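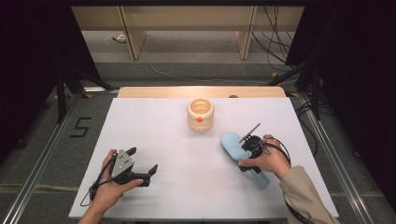 *Page last changed: a Tuesday in January, after tea*

My sister Bezawit asked me over Christmas when she could buy a robot to tidy up after the children. I said not yet, and she said I'd told her that the year before as well. So I've tried to write down where I think things stand, from someone who follows this closely but has to do his own washing up.

Start with the cup and the soft toy. Putting a toy into a cup, or taking a cup off a table and putting it where it lives, is the sort of job a four-year-old manages between other things. For a machine it is still a decent day's work. The cup is stiff and stays the shape it is. A plush toy gives when you squeeze it, and it can droop a different way each time you pick it up. A gripper with two fingers has to cope with both.

The way most people go about it now is to have a person do the chore with grippers in their hands, over and over, and let the machine learn from the recordings. I like this approach. It's much cheaper than having a robot arm sat there all day, and you find out quickly how much of tidying is done by feel. I had a go with a pair of hand-held grippers last spring and was surprised how clumsy I was. It took me 12 tries to get a sock into a basket without dropping it or dragging something else along.

Kiros Tsegaye, who I used to work with in Clodden, keeps a log of his own attempts at teaching an arm to clear a kitchen table. When we last spoke he had 1,251 recordings. On his own table, with his own mugs, it got through 109 goes out of the last lot without help. He wouldn't tell me how many were in the lot. Then he moved the lamp and it got worse.

That matches what I see elsewhere. A short job on a clear surface, with things the machine has met before, is mostly within reach. A real kitchen at half past seven in the morning is a long way off. Speed is the other trouble. I timed one video of a machine folding towels and it took almost 62 seconds a towel, and the towels had been laid out flat for it first.

Shop floors are further on, but you have to look at which jobs. At the packing place in Bekevstead where Ayantu Degefa works, the boxes are lifted and stacked by machine and have been for years. Anything soft or tangled still goes to people. Bags, cables and anything in loose wrapping all end up on her bench.

So for Bezawit, my answer is the same as last year with a bit more hope in it. I'd expect something that can pick toys off a floor and drop them in a box, slowly, before I'd expect anything that can load a dishwasher. I wouldn't put money aside for either this year.

I'm going over to Kiros's next month to see the arm for myself, and I'll bring a couple of mugs it hasn't met.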